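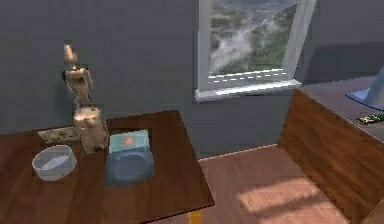
Tonell Releases Praten 7, Which Would Like a Word About Your Print Queue

Newsroom > Products > Printing Software > Praten 7

Search newsroom Enter keyword Go

DARORA, March. Tonell today released Praten 7, a new version of its print queue manager for small and home offices. The software holds jobs on the computer until the printer is ready to take them, and then sends them in the order they were requested, a feature customers have been asking for with varying degrees of politeness.

Praten 7 replaces the familiar "Error: Printing" message with a sentence. If the paper is out, it says the paper is out. If the printer has gone to sleep, Praten wakes it and waits 20 seconds before bothering anyone. Stuck jobs can be deleted, and stay deleted, including the ones sent last October.

"We tested the old version with 106 different printers, and several of them are still thinking about it," said a Tonell spokesperson. "Customers told us they wanted to press Print and get a page. We took that feedback to engineering, where it was considered ambitious."

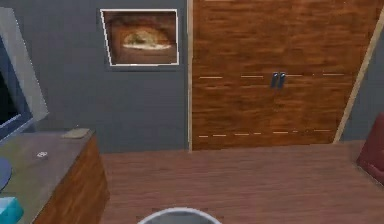
Setup has been rewritten for the room most people print from, which has seldom been planned as an office. Praten 7 finds printers over the local network, so the machine can live wherever there is a shelf and an outlet. That matters when the desk shares its space with a big wooden wardrobe and a slightly skewed picture of what may well be a pizza in an oven. Each printer can be given a plain name, such as "Bedroom" or "The Loud One," and the name appears in every print window in place of the model number.

The release also includes a preview that shows blank last pages before they are printed, and a setting that remembers which side of the paper you prefer. Duplex is off by default. Tonell has heard from both camps on this subject and asks them to stop writing.

Janssen, which distributes Praten to independent repair shops, will supply the new version to about 700 locations. Shops with an existing Praten license can update without charge. The printed manual is still available on request, and must be collected in person.

Praten 7 is available now from Tonell and from Janssen dealers. Existing users will see an update notice the next time they open the program. Print jobs already in the queue will be kept, whether or not anyone remembers what they are.

About Tonell

Tonell makes printing and scanning software in Darora. Press questions may be sent to the newsroom by email. The fax line is also open, and is checked most mornings.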